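# 在庫ソフトで台所を管理して覚えた、棚卸しの小ワザ

職場で使っている在庫管理ソフトのInoselを、去年の7月から家の台所にも入れている。家族の評判は悪い。それでも醤油の三本目を買ってこなくなったので、続けている。
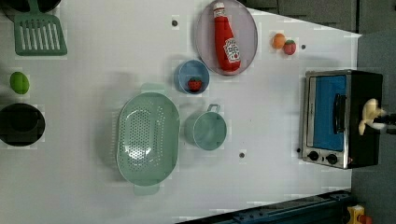
## 品目コードに意味を持たせない

最初は「調味料・液体・冷蔵」を全部コードに詰め込もうとした。CHM-LIQ-REF-001。三日で破綻した。みりんを冷蔵庫から棚に移しただけで、コードが嘘になる。

今は連番だけにして、分類は属性の欄に書いている。味噌は861番。なぜ861なのかと聞かれても、861番目の欄が空いていたとしか言えない。

## 単位は買うときと使うときで分ける

小麦粉は袋で買い、グラムで使う。品目マスタの「購買単位」と「在庫単位」を両方埋めておくこと。ここを空けたまま入庫すると、800gの袋が「800袋」として計上される。うちは一晩だけ製粉会社になった。

直し方は次のとおり。

1. 間違えた入庫伝票を開き、「取消」を選ぶ。「削除」は押さない。
2. 品目マスタで換算係数を入れる(1袋=800g)。
3. 正しい数量で入庫し直す。
4. 在庫一覧を再計算する。

取消の履歴は残る。恥も残るが、監査が入る台所でもないのでかまわない。

## 発注点は低めに

砂糖の発注点を400gにしていたら、菓子を焼くたびに通知が来た。70gまで下げたところ静かになった。通知は鳴りすぎると誰も読まなくなる。会社の経費精算の督促メールと同じ運命である。

塩だけは例外で、切らすと夕食が止まるので高めに置いている。

## 保管場所は二階層まで

「台所>吊り戸棚」で止める。「台所>吊り戸棚>上段>右>奥」まで作ると、入力している間に湯が沸く。元同僚のĐịnh Kimは五階層まで作り込み、結局、冷蔵庫の中身を全部「その他」に入れていた。

調理器具も登録したい人は、消耗品と別の倉庫コードにしておく。一緒にすると、月末の集計で鍋が「消費期限なし・回転率ゼロ」の不良在庫として一番上に出てくる。腹は立つが、うちのフォンデュ鍋に関しては反論できない。

## 棚卸しは締めてから

数えている最中に誰かが卵を使うと、差異の原因が永遠にわからない。開始前に期間をロックする。ソフト上のロックは簡単で、「設定」から「会計期間」を開き、状態を「入力不可」に変えるだけ。冷蔵庫の側のロックは、口頭で頼むしかない。

差異が出たら理由コードを選ぶ。うちで使っているのは次の四つ。

- 入力漏れ
- 計量ミス
- 廃棄
- 夜食

四つ目は自分で追加した。全差異の大半を占めている。

## バックアップ

月に一度、CSVに書き出して別のディスクに置く。文字コードはUTF-8のBOM付きにしておくと、表計算ソフトで開いたときに「味噌」が読める。BOMなしで開いてしまったら、上書き保存せずに閉じること。私は一度保存して、台所の品目名がすべて古代文字になった。印刷して冷蔵庫に貼ってあった紙の一覧から、夜中に打ち直した。

紙は今も貼ってある。家族が見ているのは、そっちだけだ。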